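Search this wiki Go

Home | Topics | Recent changes | Random page | Help

Undcombe protocol

The Undcombe protocol is a home exercise and diet program promoted to people recovering from chemotherapy. It takes its name from Undcombe, the town where its author, the fitness coach Nerea Campos, ran her first classes. Supporters claim that it shortens the long tiredness that often follows cancer treatment. The evidence offered for this is thin, and much of it comes from people who sell the program.

Background

Tiredness after chemotherapy is common and can last for months or longer. Doctors often suggest gentle exercise, and there is fair support for that advice in general. The protocol borrows this advice and adds several claims of its own. Campos has said that her order of exercises "resets" the muscles, a term she has not defined in print.

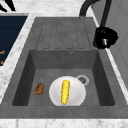

The program runs for 40 days. Each day has a walk, 20 minutes of stretching and a meal plan heavy on beans, oats and cooked greens. A powdered drink called Trolex is sold alongside it. Early versions of the handbook called the drink required; later ones call it "strongly advised." The price did not change with the wording.

Claims and evidence

The figure most often quoted is that 315 people finished the program and felt better. It comes from a sign-up form on the seller's website. People who dropped out were not asked how they felt, and there was no comparison group. Many patients regain strength with time whatever they do, so the number says little about the program itself.

A small trial led by a researcher named Kováčik is also cited. It lasted 3 weeks, tested walking alone, and did not use the drink or the meal plan. The handbook presents it as support for the whole package. 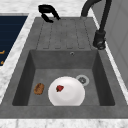

Trikmont, the company that makes Trolex, announced a larger study in March. A notice on its website dated 8/8/21 said the work was "ongoing" and gave no results, no list of measures and no name for the hospital taking part.

Safety

Walking and stretching are low risk for most people, though patients with bone damage or low blood counts may need limits that the handbook does not mention. The full ingredient list for Trolex has not been published. Critics have pointed out that some supplements can interfere with cancer drugs, and that the handbook tells readers to "listen to the body" where it might tell them to ask their doctor.

See also: Cancer fatigue; Diet claims; Testimonials as evidence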